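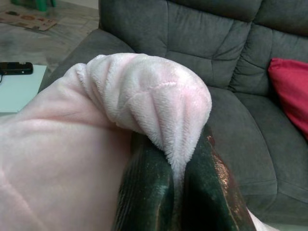 Grabbing the blanket is the part everybody in the club gets stuck on, so this page starts there and does folding second. Plain fleece is harder than a towel. It slides, it bunches, and the arm has no clue how many layers it has. What you want from the wrist camera is a fold of pink standing up between the two green fingers, with the fuzzy edge sitting just above the tips. Get that and you can lift. If the blanket fills the view and you can't find a gap between the fingers, back off and come in again.

This is for the Stasimeo blanket task, home round. If you're doing the Alley round (table, small cloths) most of it carries over, but skip the sofa stuff.

Before you start

Both arms homed. Check the log, don't trust the light.
Wrist cameras on and labeled left and right. We ran half of October with them swapped. Don't.
Blanket thrown on the seat, not folded. Any shape is fine.
Gripper speed at 25 percent. You can go up later.
One person on the stop button. Not on their phone.

Step 1. Pick a ridge

Look for a place where the fleece already stands up by itself. A flat area is a bad grab, the fingers just skate over it. No ridge? Use one arm to push the cloth sideways a little until it humps up, then go for the hump with the other arm.

Stay off the blanket corners at first. I know the paper we all read says corners. Corners on fleece are round and floppy and you'll spend the whole session chasing one.

Step 2. Come in open, close slow

Open all the way. Line up so the ridge runs between the fingers, not across them. Go down until the tips are a bit past the top of the fold, then stop. Now close.

Too deep and you pinch the sofa cover along with the blanket. You'll know when you lift and the whole seat cushion comes up with it. Open, go up, start over. Never try to shake it loose, that's how Kwan's team lost a fingertip pad.

Step 3. Small lift, then look

Lift a hand's width. Wait. Look at the wrist view again before you do anything else.

Fabric still in the gap: good, keep going.
Only a few tufts: it's going to drop. Put it back down and regrab deeper.
Fabric in the gap but it's slipping while you watch: grip force is too low. Raise it one notch. Just one.

Step 4. Second arm

Same thing with the other arm, further along the same edge if you can find the edge. If you can't, just take the next ridge over. Keep the grippers well apart or they'll fight over the same bit of cloth and the planner throws a collision stop.

Then move them apart slowly till the slack between them is gone. Tight enough to be a line, not so tight it pulls. Whoever is watching should say "taut" out loud. Sounds silly, works. 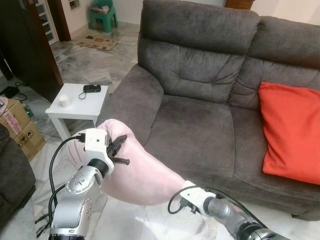 Once it's taut, lower one side before the other. Letting both go together makes a heap. Lay the first side down along the seat, let go, move that arm up and clear, then bring the second side over and across. That's your first fold. Probably crooked. Fine. Crooked still scores.

Step 5. Save the run, even the bad ones

Save everthing. Failed grabs too, with the word "drop" or "double" in the notes (double = you got two layers or the sofa). Stisov, our training script, wants 100 clean runs before it learns anything useful, and it needs the failed ones so it can tell the difference. Team folder has almost 1,000 files now and the notes field is empty on way too many of them. Please fill it in while you still remember.

File name goes task, round, your initials, run number. No spaces.

Stuff that goes wrong

Camera view goes all pale. Fleece is close and light colored, so the auto exposure freaks out. Lock exposure before the first grab.

Arm stops halfway with no message. Usually the cable. Check it isn't looped around the wrist, then re-home.

Blanket slides off the seat onto the floor. Stop, pick it up by hand, start a new run. Don't keep recording, the sim version has no floor and the script gets confused.

Grabs were good and now they aren't. Lint on the fingers. Wipe them with a dry cloth, not the alcohol wipes, those leave the pads slick for a while.

Ask me if the force setting won't save, it's a known bug and theres a workaround in the team chat. Second fold and stacking are on the next page, still half written.

Rigoberto Magaña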